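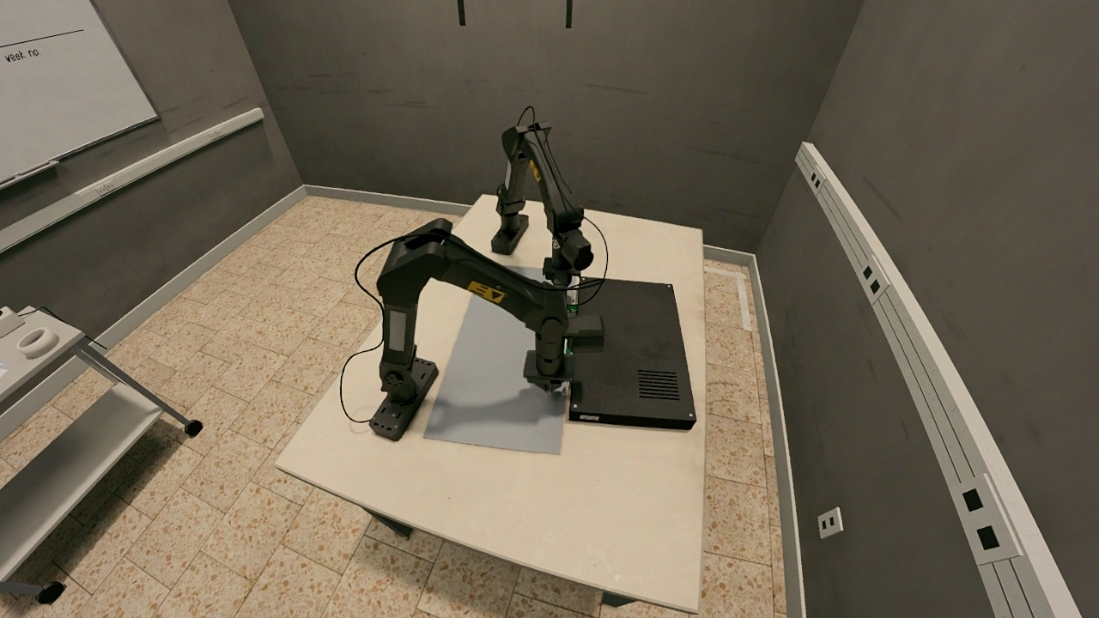 The Lifetime Warranty, and Whose Lifetime It Means

3/27/22

The promise is stitched on a tag inside the lid, printed on the box and repeated at the top of the receipt. Guaranteed for life. It is the reason plenty of people pay more for a suitcase than they meant to, and it may be the least examined phrase in retail.

I bought mine from Jirkitz, a black hard-sided model that the salesclerk in Flesstead described as the last one I would ever own. I liked the sound of that. I was less fond of it when a wheel housing cracked on a train platform and I went looking for the terms.

They run to 76 paragraphs. The word "lifetime" shows up early, and then the document spends a long while backing away from it. The lifetime in question belongs to the product, and the product's lifetime is "the period during which it may reasonably be expected to perform." Who decides what is reasonable? Jirkitz does. A bag that has stopped performing has, by this reading, reached the end of its life, and the guarantee goes with it.

Defects are covered. Wear is not. Anyone who has tried to get a wheel replaced knows how easily the first turns into the second once a claims department gets hold of it. My crack was judged to be wear. I had sent two photographs, and the reply came back so fast that I doubt anyone opened them.

Jirkitz is hardly alone. Rodia, which sells cookware and a line of kitchen knives, offers to replace any pan "for as long as you own it," provided you can produce the original receipt. Receipts on thermal paper fade. A company that sells pans for a living has presumably noticed. Rodia does let customers register online, which sounds like a fix until you read that registration must be done within 3 weeks of purchase and doesn't carry over if the pan was a gift.

The defenders of these schemes have an argument, and part of it is fair. No business can repair everything forever for everyone, and there are customers who will happily drive over a suitcase and mail in the pieces. Some limits have to exist. What bothers me is where they are kept. The big word goes on the tag and the limits go in paragraph 2 of a subsection that nobody in the store has been trained to mention.

There is also the matter of shipping. Under most of the policies I read for this piece, the owner pays to send the thing in. For a large case that can eat a good chunk of what a cheaper one would cost new. Plenty of people do that arithmetic at the kitchen table and give up, and a claim that is never filed costs the company nothing.

A repair shop in Villanueva fixed my wheel in April of last year, well after I had quit arguing. The part was generic. The charge was small, and the shop's own guarantee was handwritten on the ticket: one year, bring it back if it breaks. I believed that more than anything I had read on the Jirkitz website.

So what should a buyer do with a lifetime promise? I would treat it as decoration. Ask whether spare parts are sold to the public. Ask how long they will be stocked, and get the answer in an email. If the clerk doesn't know, the tag inside the lid doesn't know either, and the higher price is paying for the stitching.

The case is back in the hall closet. The other three wheels are starting to squeak.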